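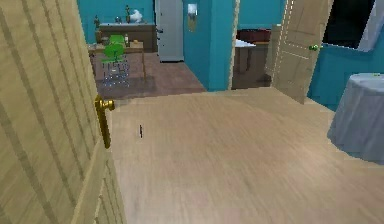
**Kesteo arm misses the lever in sim, then bullies the door. What am I looking after wrong?**

**hingeworthy**

I look after one Kesteo mobile base with a Jellent arm on it, plus the simulated apartment it practices in. The job is opening doors. It has one job and so do I, and we are both behind.

Since I updated the Givari scene pack it does this:

- drives up to the lever door fine
- closes the gripper a bit short of the lever, on air, with great confidence
- on the retry gets the lever, then pulls so hard that the door swings wide open and keeps swinging

Last overnight run was 2412 attempts and 636 successes. Before the update I'd stopped checking the number, which tells you how good it was. Wrist calibration was redone in January. Config hasn't changed, except for the parts I changed.

**poppetvalve**

Which parts did you change.

**hingeworthy**

Hinge damping, down. The old doors felt like bank vaults. Also the physics step, up, so the overnight run would finish overnight.

**poppetvalve**

Well, there's your swinging door. Put the damping back, put the step back, rerun. We can stop here.

**cathal_dunne**

I wouldn't stop there. Low damping explains the swing, but it doesn't explain grabbing air. Those are two faults and you've had the bad luck of getting them in the same week.

Turn on the collision view and look at the lever. When we moved our Poojary cell to that pack, the visual lever had been redrawn with a nice curve and the collision shape was still the old straight bar. The planner was aiming at the bar. Yours curves downward and it's shiny gold, so I'd bet on the same lever.

— Cathal Dunne

**mudflap_ray**

Shiny is a problem all by itself. All those bright highlights along the handle are exactly what a depth estimator eats for breakfast. I'd swap it for a matte material before touching any physics.

**cathal_dunne**

Real levers are shiny, Ray. If it only works on matte ones he has built a robot for houses with no hardware store nearby.

**mudflap_ray**

I said swap it to *test*. One variable at a time. Then swap it back and feel bad about it.

**hingeworthy**

Collision view is on. The lever is a straight bar. It pokes out where the visible handle has already started heading for the floor. I've been retuning the wrist for two weeks to suit a bar that isn't there.

Should I edit the mesh or put an offset on the grasp point? The offset is one line.

**poppetvalve**

Offset. One line, go home.

**cathal_dunne**

Mesh. The offset will be right for this lever and wrong for every other handle in the place. You've got a round knob on that paneled door over on the right, the green one. Offset the grasp for a lever and it'll go to shake hands with the panel.

**poppetvalve**

Then make it a per-handle offset. People act as if editing a mesh were free. Every time the pack updates you get to do it all over again.

**cathal_dunne**

And every time the pack updates your offset is silently wrong, and you find out the way he just did.

**quietbearing**

Small one while you're in there: the bottom edge of that paneled door sits above the floor. Check that its frame origin is where you think it is. A door that floats a bit can be harmless or it can have a hinge axis that's off along with it.

Also check what the base thinks the round table is. With the cloth hanging nearly to the floor, ours got treated as a thin post with a top, and the base drove through the folds. No collision logged, as cloth had no collision.

**hingeworthy**

Order of work, so I can be told off in advance:

1. Damping and physics step back to the old values.
2. New collision mesh for the lever, built from the visual one. Sorry, poppetvalve.
3. Cap the pull at 20 newtons.
4. Hinge axis on the paneled door.
5. Solid hull around the table, cloth included.
6. Overnight run.

**mudflap_ray**

Nothing about the highlights, I see.

**hingeworthy**

Ran it with one to three done and up to 2000 attempts allowed. The air grabs are gone. The door opens and stays roughly where the arm leaves it. It still misses now and then, and when I sort the misses they bunch up where the handle is brightest.

**mudflap_ray**

:)

**poppetvalve**

Don't encourage him. What's the damping set to?

**hingeworthy**

Old value. I put a comment next to it asking me to leave it alone. Hinge axis is next, will post when I've measured it.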